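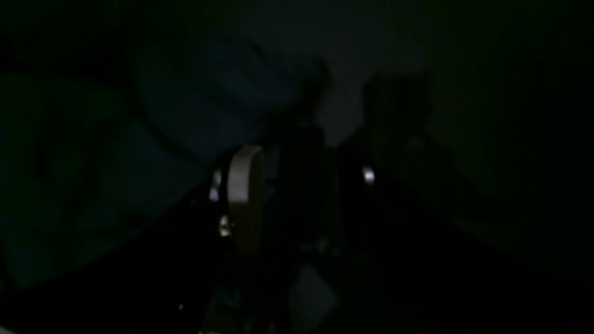
Ticket: Niltis cell, wrist camera too dark for the pick check
Status: closed, with one item left open
Site: Restrepo, packing side

The wrist camera on the Niltis cell was reported as failing its pick check at the start of the late shift. The arm went through its usual moves and the gripper opened and closed on command, but the vision step stopped the cell with "target not found". Running the step again gave the same stop. Exposure was the first thing to look at. The pale curved object near the middle comes out well enough along its top edge, but its lower half goes brown and then sinks into the black, and the two dark uprights to the right of it are little more than outlines. The vision step needs a clean edge all the way down, so it had nothing to work with. There are also small bright glints near the pale object and on the further upright, and the software can take points like those for part of an edge.

What was checked first

Cable from the camera to the junction on the forearm: seated at both ends, no kinks, no change when moved by hand with the arm stopped. Lens: wiped with a dry cloth, no difference. Focus ring: still on its paint mark. Camera power: steady. The cell was restarted once at 17:40 and came back with the same stop, so no more time was spent on restarts.

Exposure setting

The job file for this cell should hold an exposure value of 200. The value found in the file was 133. Nothing in the change log covers it. The most likely explanation is that the file was copied across from the Vamska cell when the grip height was corrected in August, as that cell runs under its own lamp and has always used the lower value. The grip height in the file is right, which fits.

Value put back to 200 and saved. The picture was brighter but the check still stopped the cell, this time with "edge incomplete". The lower part of the target was still being lost.

Lamp

With the arm parked and the cell locked off, the small lamp above the pick point was found unlit. The switch was on. The plug at the lamp end had worked part of the way out of its socket, far enough to lose contact. It was pushed home and the lamp came on. The locking clip that should hold this plug is missing and was not found on the cell floor. A cable tie has been fitted for now.

The lamp is not watched by the controller, so it can fail without raising an alarm. An exposure of 200 is only right with the lamp lit. Please do not turn the exposure up to get round a dead lamp - the metal parts flare and the check starts passing bad picks.

Test after the fix

Cell unlocked, arm run at low speed, then at normal speed. Three picks at each speed, all passed the check. The edge was found down its full height each time. Cell handed back to the shift at 18:25.

Comment added, following shift

Cell ran through without a vision stop. The plug has not moved. The cable tie does rub slightly on the lamp bracket when the door is opened, so it has been turned round to put the cut end on the outside.

Comment added, stores

No clip of this type on the shelf. One has been asked for from Hustness under the lamp part number. They want to know whether the socket is the old or the new pattern. Can someone read the label on the back of the lamp at the next stop and put it on this ticket.

Reply

Old pattern. The label is worn, but the socket has the single notch.

Left open

Fit the locking clip when it arrives and cut off the cable tie. Check the matching plug on the Vamska cell at the same time.

Job files: when a file is copied from one cell to another, the exposure value has to be checked by hand before saving. This has been written on the sheet inside the Niltis control cabinet door, under the grip height table. The old copy of the job file has been kept on the cell computer with "low exposure" added to its name. It can be deleted once the clip is fitted.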